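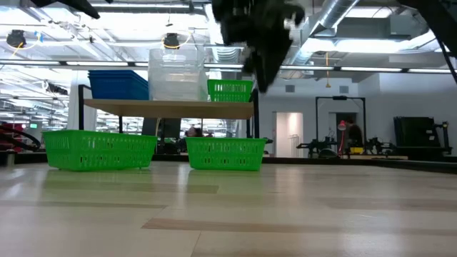 How to Decant a Fragrance Without Wearing All of It

Search products Search All categories

Decanting is moving perfume from a big bottle into a small one, usually so you can travel with it, share it, or find out whether you like something before you've smelled of it for a month. It takes ten minutes. My first try took an hour and perfumed a bath mat, so consider the steps below the product of research.

What you need

A glass atomizer, five or ten milliliters. I use the plain Skuvell ones because the sprayers come off easily. Plastic is fine for body mist, but I don't trust it with anything I paid real money for.

A small funnel or a blunt-tip syringe, depending on your bottle. Paper towels. A label and a pen. An open window, particularly if you live with people who have opinions.

Step 1. Find out what kind of bottle you have

Look at the neck, under the cap. If there are threads, the sprayer unscrews and your life is easy. If you see a smooth metal collar, the sprayer is crimped on and is meant to stay there forever. Most department store bottles are crimped. You can pry one off with pliers, and my friend Yusri Purba has done so, and he now owns a very nice bottle of Kopecký vetiver that has to be kept upright with a wad of plastic wrap on top.

Step 2. Clean the atomizer

New atomizers can smell faintly of the factory. Rinse the vial with a little unscented rubbing alcohol, pump some through the sprayer, and leave both parts apart on a paper towel until they're completely dry. Overnight is good. Skip the dish soap, unless you want your bergamot to come with a note of lemon degreaser.
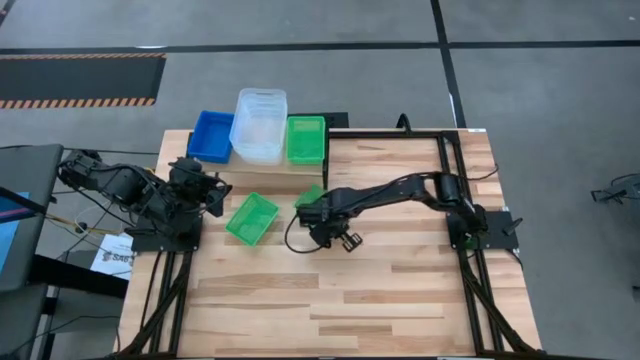
Step 3. Move the perfume

For a screw-neck bottle, take off the sprayer and draw the liquid up with the syringe. Go slowly. Let it run down the inside wall of the vial so it doesn't splash or bubble.

For a crimped bottle, pull the plastic button off the sprayer and you'll find a thin stem underneath. Some atomizers fill from the bottom: set the valve over the stem and pump straight down. Otherwise, put the button back on, hold the nozzle against the mouth of the funnel, and spray. And spray. A typical sprayer gives you a tenth of a milliliter or less, so a five-milliliter vial wanted 60 presses from my Bravo bottle and 92 from an elderly Brukton cologne with a weak pump. Switch thumbs.

Stop when the vial is 80 percent full. The liquid needs room to expand when it warms up, and it will choose your suitcase as the place to do it.

Step 4. Close, check, label

Screw the sprayer on firmly, wipe the outside, and lay the vial on its side on a dry paper towel for an hour. A wet spot means the seal is bad. Try tightening it once, then try a different sprayer.

Write the name, the concentration and the month on the label. You believe you'll remember. I have 37 unlabeled vials in a shoebox, and Lucrezia De Luca, who sold me half of what's in them, could name four.

Step 5. Store it somewhere boring

A drawer is perfect. Bathrooms are too steamy and windowsills are too bright. Small amounts go off faster than full bottles, so use a decant within a year or so, and sooner if it's mostly citrus.

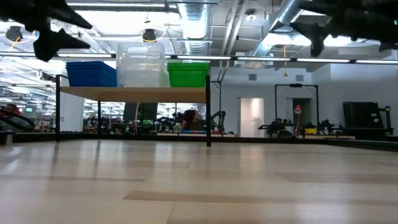 Can I reuse an atomizer for a different perfume?

The glass part, sure. Rinse it with alcohol two or three times and let it air out for a day. The sprayer holds on to the old scent in its tube and gasket, especially after vanilla or oud, so buy a new one or keep that vial for the same perfume.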